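## 4장. 그리퍼 교체 후 비교 시험

이 장은 Kiani 두 손가락 그리퍼와 Fovavent 흡착 그리퍼를 같은 로봇 팔에 번갈아 달아 시험하는 절차를 다룬다. 컨트롤러 설정은 3장까지 끝난 것으로 본다.

### 4.1 준비

1. 컨트롤러를 수동 모드로 바꾸고 팔을 대기 자세로 보낸다.
2. 손목 플랜지의 볼트를 대각선 순서로 조인다.
3. 공압 호스와 신호 케이블을 팔의 링크를 따라 묶는다. 손목을 양쪽 끝까지 돌려 보고 당기는 곳이 있으면 다시 묶는다.
4. 빈을 작업대에 클램프로 고정하고, 모서리 위치를 테이프로 표시한다.
5. 티칭 펜던트에서 공구 번호를 선택하고 공구 중심점(TCP)을 다시 잡는다.

> **주의:** 호스를 분리하기 전에 공급 밸브를 잠그고 잔압을 뺀다. 잔압이 남아 있으면 손가락이 갑자기 닫힐 수 있다.

### 4.2 시험용 물건 배치

빈 안에는 재질과 모양이 서로 다른 물건을 넣는다. 딱딱하고 납작한 것, 고리나 손잡이처럼 구멍이 있는 것, 봉제 인형처럼 눌리는 것을 섞는다. 일부는 서로 겹치게 두고, 벽 가까이에도 하나 이상 놓는다.
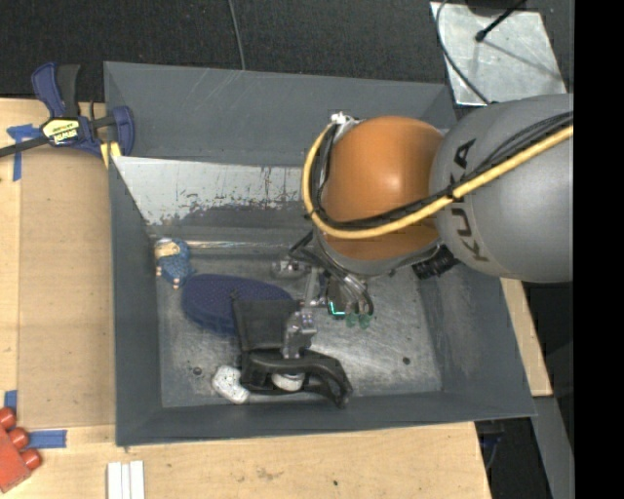
그리퍼를 바꿀 때마다 카메라 보정도 다시 해야 하는가? 카메라가 작업대 쪽에 고정되어 있고 팔의 기준 좌표가 그대로라면 공구 중심점만 다시 잡으면 된다. 카메라를 손목에 단 경우에는 브래킷을 풀었다 조일 때마다 보정한다.

### 4.3 시험 실행

1. 속도를 20%로 제한하고 빈 바닥 위에서 접근 동작만 한 번 확인한다.
2. 그리퍼마다 파지를 20회 시도한다. 물건을 들어 올려 3초 동안 떨어뜨리지 않으면 성공으로 적는다.
3. 실패는 ‘접근 불가’, ‘미끄러짐’, ‘빈 벽 접촉’ 중 하나로 분류한다.
4. 그리퍼를 교체하고 4.1의 1번부터 반복한다. 물건은 처음 배치로 되돌린다.

> **참고:** Skostico 사 Beltarville 시험실에서는 교체와 재설정을 포함해 한 조를 마치는 데 거의 47분이 걸렸다. 공구 번호를 미리 저장해 두면 재설정 단계가 줄어든다.

> **경고:** 팔이 자동 모드일 때 빈 안에 손을 넣지 않는다. 물건을 다시 놓을 때는 반드시 수동 모드로 바꾼다.

### 4.4 기록

결과는 부록 B의 양식에 적는다. 그리퍼 이름, 공구 번호, 공급 압력, 실패 분류를 빠짐없이 채운다. 양식에 없는 분류가 필요하면 비고란에 쓰고 시험 담당 Loukia Chrysikopoulos에게 알린다.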